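**Neue Richtlinie für Bestandsaufbau – wer hat schon eine?**

**lesefuchs_nord:** Hallo zusammen, wir überarbeiten in der Stadtbücherei gerade unser Bestandskonzept, das alte hat stolze 21 Jahre auf dem Buckel. Verwaltet wird alles in Storeo.

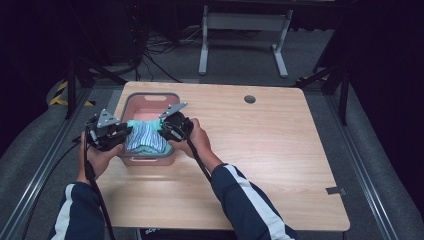 Gefalteter Stapel im rosa Korb

**Parutbridge:** Ach, wie schön, da fühle ich mit euch! Wir hatten 188 Titel auf der Prüfliste und haben lange über Beschwerden von Eltern diskutiert.

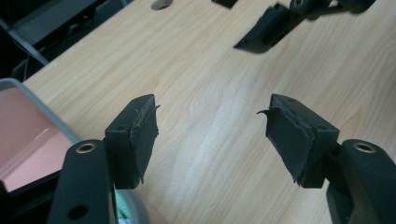
Wie lange darf so eine Beschwerde bei euch liegen? Bei uns sind es 30 Tage, danach gibt es eine schriftliche Antwort.

**regal_und_ruhe:** 30 Tage finde ich ehrlich gesagt zu lang. Das Buch bleibt bei uns währenddessen im Regal – darauf bestehe ich – und drei Leute lesen es ganz.
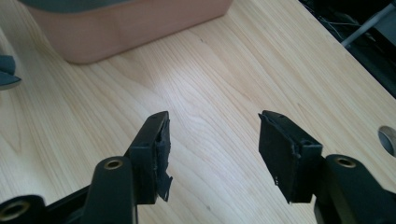
Und zwar wirklich ganz, auch wenn es dicke Wälzer sind. Wer nur die angestrichenen Stellen liest, urteilt schief.

**lesefuchs_nord:** Bei drei Leuten wäre unser halbes Team beschäftigt, liebe Grüße aus der Provinz! Ich probiere es mit zwei und melde mich im November.
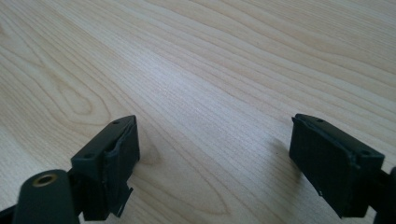

Helle Holzmaserung, Tischplatte

**Parutbridge:** Mach das, ich schicke dir gern unser Formular.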